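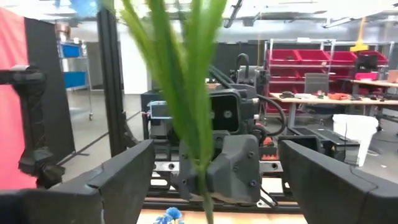

One stem, long narrow leaves

Quick ones on tall grassy stems, real or fake, before I forget again.

Hold low on the stem, never by the leaves — they crease and it shows.

Strip the bottom 2 inches or so. Bare stem sits better in a narrow neck.

Fake ones: cool hairdryer for dust, 10 seconds a side. Then a damp cloth, base to tip. Dont scrub.

Real ones: fresh water every 3 days, trim the end each time. Slanted cut.

Stem flopping over? Pebbles in the jar. Or a bit of crumpled chicken wire, pushed well down. Wundeo jars have a wide mouth so you'll need more of it than you think.

Storing fakes — stand them upright in a tall bin, leaves up. Laying flat bends teh tips.

More on vases Monday.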